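Teaching a two-arm bench robot to sort snacks, part 2: cables, tables and first grasps

Welcome back! If you followed part one, you have two arms bolted down, powered and answering to your laptop, and you're probably itching to make them pick something up. Me too. Before we get there we'll spend an evening on the dull stuff, and then it's chips for everybody.

What you need for this part

Two small arms, at least one with a parallel gripper
Two tables of the same height
A laptop with a network port, or an adapter
Network cable, plus a few spare connectors
Hook-and-loop straps
A bag of groceries (bags, boxes, one thing made of metal)

Step 1. Set up the tables

Push the two tables together end to end and check the seam with your fingertips. Mine had a lip you could feel, so I shimmed one pair of legs with folded cardboard until it went away. The near table is for the robot and the far one is for the groceries. Keep the near one clear apart from the robot's own gear. I used to park my screwdrivers there and the left arm swept them onto the floor twice in one night.

Step 2. Route the cables

Leave slack! My first try was neat and tight and looked great until the wrist turned. Run each cable over the top of the sensor housing in a generous loop, bring it back down along the arm, and strap it at the upper segment only. Then move every joint by hand through its full range with the power off. If a loop goes tight anywhere, give it more.

I do one arm at a time. Finish the left completely, get it moving, and only then start on the right, so there's always a working arm to compare against when a connector goes in the wrong way round. 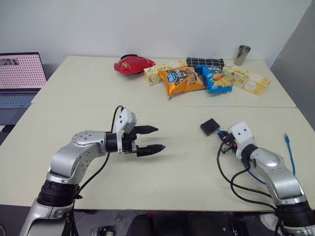
The left gripper over the near table, with the right arm's wiring still spread out and the groceries waiting on the far one.

Step 3. Pick your groceries

Choose things that behave differently. Chip bags are wonderful for this: they crinkle and slide, and they never have the same shape two tries in a row. Flat boxes are easier to grip but you have to get the angle right. A steel cup is the fun one (shiny metal gives my depth readings fits). Let the packages lean on each other a bit. I wasted most of May on tidy rows and then had a robot that could only cope with tidy rows.

Step 4. Set the limits

Open the Skurnar settings panel and start with these:

Wrist speed: 18
Grip force: 300
Retries: 2
Timeout: 600

They're unitless values in Skurnar, so don't copy them into another controller. If you're running the Flatero firmware, save, power cycle, and check that the numbers stuck. The older release drops the timeout without telling you.

Step 5. First grasps

Put one bag on the far table with plenty of space around it and keep your hand on the stop switch. Bring the gripper in above the table, fingers slightly apart, and close slowly. For bags, aim at the crimped end, where there's less air to squash. For boxes, go across the short side.

When one bag works, add a second. Then add a box! I still grin every time the thing lifts off the table.

If it goes wrong

Gripper closes on nothing: the camera offset is probably out. Redo the Polishchuk calibration from part one.
Arm stops halfway: look for a tight cable before you touch any code.
Bag slips out: raise the grip force in small steps, and wipe the ridges on the fingers. Chip grease gets everywhere.
Laptop loses the arm: reseat the network connector, then try another cable.

Grisham workshop members can borrow my crimping tool, it's in the drawer under the drill press. Part three covers handing a box from one arm to the other.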